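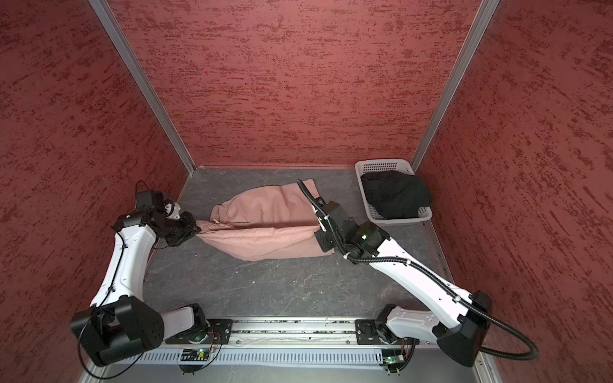 Pink trousers, folded lengthwise and still rumpled.

Trouser folding: the questions I get asked most

I've been running my little laundry page from Ondham for a while now, and trousers bring in more post than everything else put together (shirts are a distant second). I've gathered the usual questions in one place. Last tidied up on March 28, 2021.

Which way do you fold first?
Lengthwise, always! One leg over the other, seams more or less lined up, and only then do I bring the hems up towards the waist. If you go the other way round you end up with a fat square that slides off the pile.

Mine always bunch up at one end. What am I doing wrong?
Probably nothing dreadful. Soft trousers love to bunch. Pinch a corner, give it a gentle pull outwards, then run your other hand along the cloth away from it. I do this before every fold, and again if I've been distracted by the kettle.

Do I need a special surface?
No, but hard and flat beats a bed every time. A bed sinks in the middle and your creases wander off. I use the kitchen table, wiped first, as crumbs do get everywhere. The floor is fine too if your knees are up to it.

There's a thin wrinkle right through the middle. Iron it?
I wouldn't, for lounging trousers. Smooth it with the side of your hand and leave the pair at the bottom of the pile overnight. For work trousers, yes, sorry, get the iron out.

Is rolling better?
For a suitcase, yes. I rolled everything for a week in Tautahi last June and it all came out quite wearable. In a drawer I still prefer them flat, but that's just me being fussy about drawers.

How many pairs can I stack?
My shelf is 100 cm wide and takes 2 stacks side by side with room for jumpers. I stop piling when pulling out the bottom pair brings the rest down with it, and you'll find that point soon enough!

Will pink ones stain the rest of the wash?
New ones might, so I wash them on their own the first couple of times, cool, inside out. After that they go in with the other colours, though I still keep them well away from my white towels.

Can I send in a question?
Please do, the form is at the foot of the page. I read them all, though I'm slow in the school holidays.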